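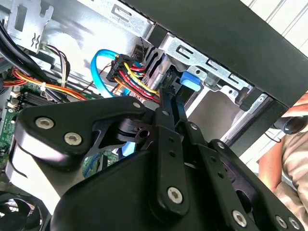 4. Fitting a drive in the Clidano tower

Power off, unplug at the wall. Wait 2 minutes. Side panel off.

1. Find the drive cage — light grey metal, slotted rails.
2. Work the blue plastic tab to release. Don't force it, they snap. Spare tabs are part 497.
3. Slide drive in, connectors facing the cables. Push till it stops.
4. Plug in the blue SATA data cable. Then power, the one with the red, yellow, black and orange wires. Both are keyed, only go in one way.
5. Tuck slack cable clear of fans. No tight bends in teh data cable.

CAUTION: edges of the cage are sharp. Touch bare case metal before handling the drive.

Note: older Stornholm cages need screws, see page 40.

Panel back on, power up, check drive shows in setup.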